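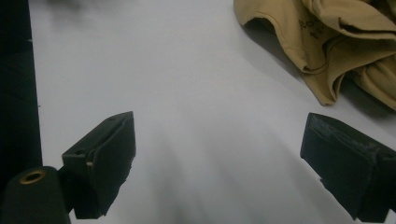

Hatice Kozan wrote to me after my last column to say I was being soft on people who iron. She thinks ironing is a tax on the evening, that she gave it up in December and hasn't been sacked, dumped or stared at on the bus, and that I should stop going on about it as if it were a lovely old craft like thatching.

Well, I've been chewing on that for weeks, and I'm going to disagree with her, though not on everything.

She's right about sheets. I used to do sheets. I did them because my mum did them, and I'd stand there with a double fitted one sliding off the board and on to the floor, swearing at it, and then I'd sleep on the thing for one night and it would look like a road map. So sheets are gone. Tea towels too, and anything for the gym, and pillowcases unless my in-laws are staying.

But shirts! I will not give up shirts. I do mine in one go with the radio on, and I get a row of them on the back of the door, and for a bit I feel like somebody who has a grip on his life. Hatice would say I could get the same feeling by lying down. Maybe she could. I lie down and think about the gutters.

I don't think it's about looking smart, either. Hideaki Sakai, who I shared an office with in my Forwood days, wore the most beautifully pressed shirts I've ever seen and then put a fleece over them. All you ever got was the collar. I asked him once why he bothered with the sleeves and he looked at me as if I'd asked why he bothered with the backs of his teeth.

What does annoy me is the kit. You go to buy a plain iron and there's one for £17 and one for nearly £600, with a tank on it the size of a suitcase, and the man in the shop wants to talk to you about pressure. I don't want to talk about pressure. My old Prekar has 2 settings that still work, hot and very hot, and a flex I've wrapped in tape, which my wife has views on. It does a collar perfectly well. (Yes, I know about the tape. I'll get it looked at.)

And steamers – I've tried, I really have. Sze-wing Sin lent me hers and swore I'd never go back. I waved it at a linen jacket for 10 minutes and ended up with a damp linen jacket. She says I was holding it wrong. I gave it back with a box of biscuits and we've left it there.

So no, Hatice, I won't call it a tax. Some people shell peas, some people polish shoes, and I like pushing a hot lump of metal up a sleeve while somebody on the radio explains tides. If you've a free evening and you'd rather spend it some other way, good for you, and do send me your crumpled blouses if there's ever a funeral. I'm only charging for the fiddly ones with pleats.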